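Umeo Folding Chair, Black
From the Sistum small-room seating range

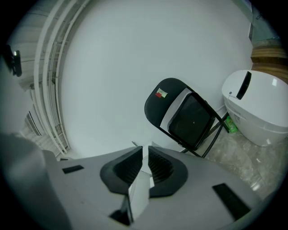 If you have ever lived in an apartment where the dining table has to be a desk by morning and a card table by night, you already know how quickly chairs become the problem. We designed the Umeo for homes like that, and for the church halls, music rooms and spare bedrooms our customers keep telling us about in their very kind letters. It folds up when company leaves and comes back out when the doorbell rings again. Black against a plain white wall is still our favorite way to see it, with the seat tipped up toward that rounded backrest, and we think it looks good enough to leave standing out between visits. The little sticker on the backrest can stay or go, as you like (warm soapy water and a bit of patience will take care of it).

The Umeo weighs around 40 ounces less than our older Jumeo chair, and you do feel it when you are carrying one in each hand up a flight of stairs. It is rated for a sitter of up to 100 kg, and the seat has been shaped for a long supper — the kind where dessert turns into coffee and coffee turns into another hour of talk.

To open it, stand behind the chair, hold the top of the backrest and press the seat down until it stops. Keep your fingers clear of the hinges, and please show children how it works before they try it themselves.

Wipe it down with a soft damp cloth. Skip the scouring pads, they dull the finish. On wood floors we suggest a set of felt feet, sold separately.

Sold in sets of 2. Item number 167. Spare feet and hinge screws are kept in stock at our Dvořáček warehouse, and they fit the Jumeo as well, so if you have a few of those at home from years back, you can tend to the whole family in one order. New stock arrives in September.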